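How to get ready for keyhole surgery and the first week at home

By Imelda Lumbao

I wrote this after my own operation last March, with help from Alfredo Quiambao, who worked as a ward nurse in Idville. If your hospital's instructions differ from anything on this page, follow the hospital.

Two weeks before

Write down every medicine you take, including vitamins and fish oil, and bring the list to your pre-admission appointment. Don't stop blood thinners on your own. Ask the surgeon when to stop and when to start again.
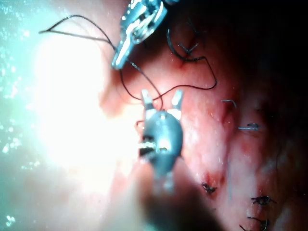 Sort out your lift home now. You won't be allowed to drive yourself or go home alone in a taxi, and most day units want the name and mobile number of an adult who will stay overnight.

Check the parking too. Ours was a 13 minute walk from the main doors, so we booked a drop-off instead.

Questions for the surgeon

Ask where the cuts will be, what sort of stitches will be used and whether any need to come out. Ask what would make them change to open surgery.
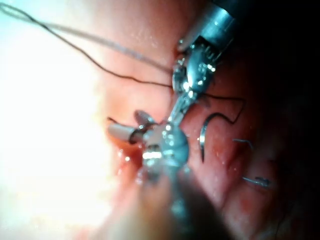 Two instruments and a suture thread, seen close up.

Ask about the bill as well. My gap payment came to $665 and the anaesthetist's account arrived separately.

The night before

Shower and put on clean pyjamas. Take off nail polish and leave jewellery at home. Stick to the fasting times on your letter, even if your operation is late in the day.

Pack loose trousers with a soft waistband, slip-on shoes, a phone charger and a small pillow to put between your tummy and the seat belt.

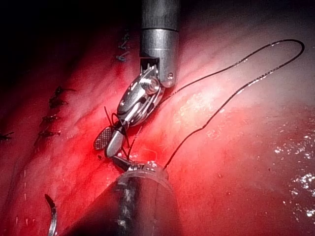

Instrument jaws, with short tails of dark suture thread.

The first week

Expect some shoulder pain from the gas. Short walks helped me most. I started with two laps of the hallway and was up to around 30 minutes outside by Friday.

Take pain relief as it's written on the label. Leave the dressings alone unless you've been told to change them. 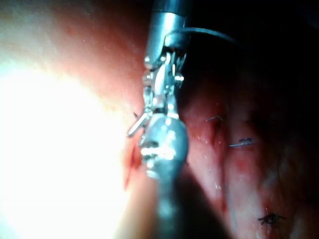

The jointed wrist of a surgical instrument.

Call the ward if you have a fever, spreading redness, vomiting that won't settle or pain that is getting worse. For chest pain or trouble breathing, call an ambulance.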